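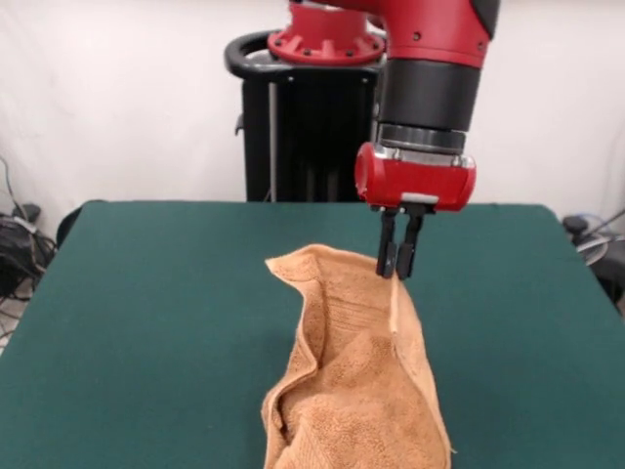
**tumble_40** – August 2025
Cleltalby hand towel, tan terry. Washed at 40, it refuses to lie flat and the hem ripples. Fold in thirds or in half twice?

**hemline**
Thirds. Ripple is the hem tape shrinking more than the loops. Pull it square before folding.

> 1. Lay the towel flat and line up the top hem.

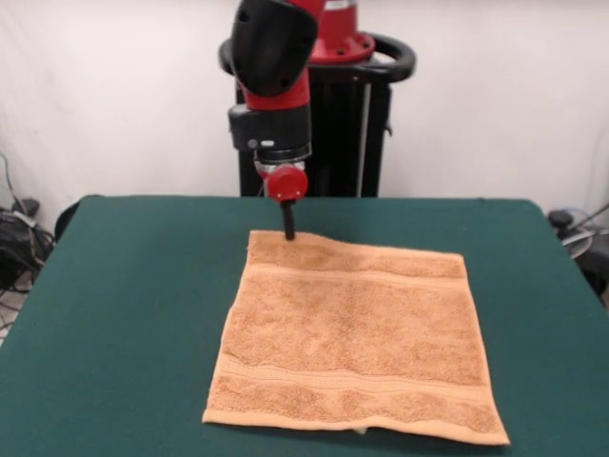 > 2. Smooth from the hem downwards, then fold.

**Ploko**
Disagree. Pulling a hem distorts it. Shake it 20 times while damp and leave it alone.

**hemline**
20 is excessive. I give it 2.

**tumble_40**
Tried both. Shaking did more for the loops, pulling did more for the hem. A cloth on the table stops it sliding.

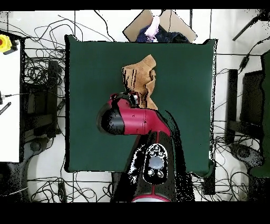
*Tan cloth bunched on the green table.*

**Ploko**
Skip softener too. It flattens terry.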